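Nosar手持式夹爪对比测试进入第二阶段 柔性指与平行硬爪同台采集

2025年9月13日，Nosar公布了手持式夹爪对比测试的阶段性进展。测试由其设在Undville的应用实验室承担，目的是为下一版数据采集夹具确定指端结构、标记安装方式和腕部相机的视角。第一阶段的台架试验已经结束，第二阶段改在带水槽和操作台的室内环境中进行，由操作员手持夹具完成日常取放动作。

参与对比的指端分两类。一类为平行硬爪，夹持面贴防滑垫，开合行程由编码器读取；另一类为弧形橡胶柔性指，依靠自身变形贴合物体外轮廓。两类指端装在同一规格的手柄上，扳机行程与回弹力保持一致，以减少手感差异对操作节奏的影响。柔性指由Ouali供货，硬爪为Nosar自行加工。

第一阶段共记录396次抓取，对象包括圆柱瓶体、薄壁盒、织物和带提手的容器。据测试记录，硬爪在薄壁盒和小直径柱体上的重复定位较稳定，指端位置可由开合量直接换算。柔性指对不规则外形的适应性较好，首次夹持即稳定的比例高于硬爪，但受力后指尖产生侧向偏移，仅凭开合量难以推算接触点，需要结合相机画面做补偿。补偿模型目前只覆盖两种橡胶硬度，第三种硬度的标定数据尚不完整。

位姿估计方面，实验室比较了纯视觉惯性方案与外加基准标记的方案。标记为黑白方形图案，固定在夹具顶部，用于在多台夹具同时工作时确定相互间的位置关系。测试中，标记倾角增大后检出率下降，强反光台面附近偶有误检。实验室随后调整了曝光上限，将标记表面改为哑光材料，并把连续丢帧的容许上限设为7帧，超出后该段轨迹自动标为无效，不进入训练集。

相机方面，原方案使用普通广角镜头，近距离操作时指尖容易落在视野之外。现方案换用Vestina控制板配套的鱼眼模组，标称视场角175度，可同时拍到指端和大部分操作区域。代价是画面边缘分辨率偏低，畸变校正后可用像素减少。控制板负责图像、惯性数据与开合量的时间对齐，第一阶段出现过时间戳跳变，更新固件后未再复现。 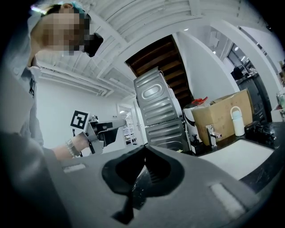 第二阶段的评价项目有所增加，除抓取成败外，还包括单次动作用时、轨迹有效率、双夹具配合时的相对位姿误差，以及操作员连续使用后的手部疲劳评分。每种指端须完成18项任务，任务顺序随机排列，两类指端交替使用。各项任务的起始摆放允许小幅变化，摆放偏差随轨迹一并存档，便于事后区分误差来源。

夹具重量仍是待解决的问题。加装鱼眼模组和标记座后，重心向前移动，部分操作员反映腕部负担加重。Nosar正在试制改用镂空结构的前壳，并考虑将电池移至手柄末端。新前壳会改变相机与指端的相对位置，换装后外参需要重新标定，两种外壳采集的数据暂不合并。

实验室计划于10月完成第二阶段采集，之后将部分轨迹转到固定机械臂上回放，检验手持数据在两类指端上的可迁移程度。回放所用机械臂的型号及控制频率尚未确定。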